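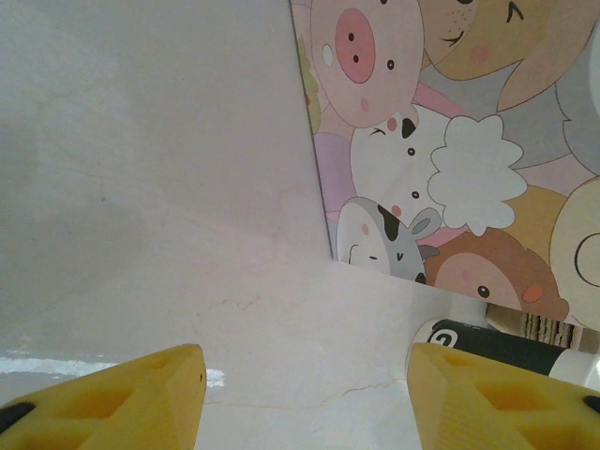
The Association's inquiry into the abandoned semi-final between Clamance and Fetilness was opened on 4/23/18, in the visitors' room at Egilsson Oval, and was conducted by the match referee sitting alone. The room had not been prepared for a hearing. A panel printed with cartoon animal faces stood tilted over a pale, smudged surface, and across that surface ran thin cracks, one of them short and reddish-brown. The referee, having spent the morning reading submissions on the subject of cracks, looked at these for some time before asking that the first party be admitted.

The facts were not in dispute. Clamance had won the toss and elected to bat. Fetilness had opened the bowling from the river end, and in the second over a ball of good length had struck a crack outside off stump and passed over the wicketkeeper to the boundary. The next had not risen at all. The umpires conferred, the captains were called in, and the players left the field. They did not return.

It was the submission of Clamance that the pitch had been fit for play. The club's captain gave evidence that every pitch in the district opened up by the end of a dry season, and that a batsman was expected to cope. He had been at the striker's end for both deliveries. Asked whether he had been frightened, he replied that he had been interested.

It was the submission of Fetilness that the pitch was dangerous, although the club's bowlers stood to gain the most from it. The referee put this to the visiting captain. She was slow to answer. Her side had travelled a long way for the fixture, she said, and it had fast bowling of a kind it had not possessed before and would probably not possess again. She had watched the second ball go under the bat. She had then pictured the third, and had gone to the umpire herself.

This was not in the umpires' report. The referee wrote it down and asked her to confirm it, and she did so.

The curator was heard next. He had tended the square at Egilsson Oval for 30 years and had brought with him a notebook in which the rolling and watering of each pitch was entered in pencil. The entries for the week of the match were in order. The roller, a Drodix of considerable age, had been serviced. He offered no excuse. When he was invited to add anything further, he said that the clay had been changed before the season began, on grounds of economy, and that he had advised against it in writing. The letter was produced. It bore the Association's own stamp of receipt.

The referee adjourned and walked out to the middle. The covers were off and the stumps had been drawn. From the boundary the pitch looked as it always did, a plain strip a little lighter than the grass. He crouched on a length at the river end and laid his palm over the place. A corner of the surface shifted under his hand and settled again.

The determination was issued that evening over his signature. The match was declared void and ordered to be replayed on a neutral ground. No finding was made against either club. The standard penalty for an unfit pitch, in the sum of $1,250, was imposed on the Association itself, payable to the ground fund at Egilsson Oval and to be applied to the purchase of clay.

There was no precedent for such an order. The Association wrote to the referee asking him to state under which rule it had been made. He replied within the period allowed, citing the rule, and enclosed the curator's letter.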